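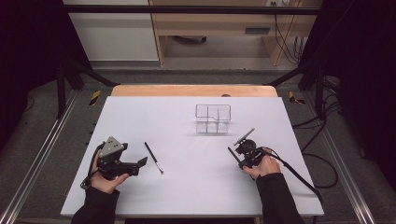

A thin paintbrush and a see-through organiser with several compartments.

Why Does My Desk Get So Messy? (And How Little Boxes Help)

Hello again, tidy-uppers and not-so-tidy-uppers! I'm Letay, and I love painting, which means I own far too many brushes, pencils, rubbers and stubby bits of crayon. For years they all lived in one enormous biscuit tin. Every time I wanted my tiniest brush I had to tip the whole lot out on the floor, and then I'd find a marble, play with the marble and forget about painting altogether.

So let's talk about organisers, the boxes with walls inside!

What is a compartment?

A compartment is a small space inside a bigger one. Think of an egg box. It's one box, but every egg gets its own little room, and the eggs can't roll about and bump into each other. A desk organiser does the same job for your drawing and painting things. The walls in between are called dividers, because they divide the space up.

Why are some of them see-through?

Clear plastic lets light travel through it, so you can spot your things from the side without lifting anything out. Put a clear box on something white and you can see the white right through it! You can still tell where the box is, though. Look for thin grey lines along the edges. Light bends and bounces when it meets an edge, and your eyes pick that up. Try it at home with a clear plastic cup on a sheet of paper.

Why aren't all the walls the same height?

Tall things topple over. If you stand a long brush in a very low box, it leans, then it tips, and then it's on the floor under the radiator. A taller wall gives long things something to lean on, while low walls are handy for short things like rubbers and sharpeners, which you want to reach with your fingers.

Bits of a brush

Here's a good word for you: ferrule. Say it like "ferril". It's the metal part of a paintbrush, and it holds the bristles on to the handle. Please don't leave your brush standing in the water jar on its bristles. They bend, and water can creep up inside the ferrule and loosen the glue. I ruined a lovely brush that way in August and I'm still cross about it.

When you put a brush away, stand it up with the bristles at the top. Let it dry lying flat first, though, so the water doesn't run down into the handle.

Have a go yourself

You don't need to buy anything. My friend Kedir made his organiser from a shoebox and some card. Cut one long strip and two short ones, make a slit halfway through each where they cross, and slot them together. Pop them in the box and you've got six compartments! Ask a grown-up to help with the cutting.

Next, clear a good flat space and lay out everything you want to put away. Put things that do the same job together. Brushes with brushes, pencils with pencils. I give the things I use most the compartment nearest my hand, and the glitter goes right at the back where my little cousin Ibsa can't get it.

Got a marble left over? Marbles can have a compartment too.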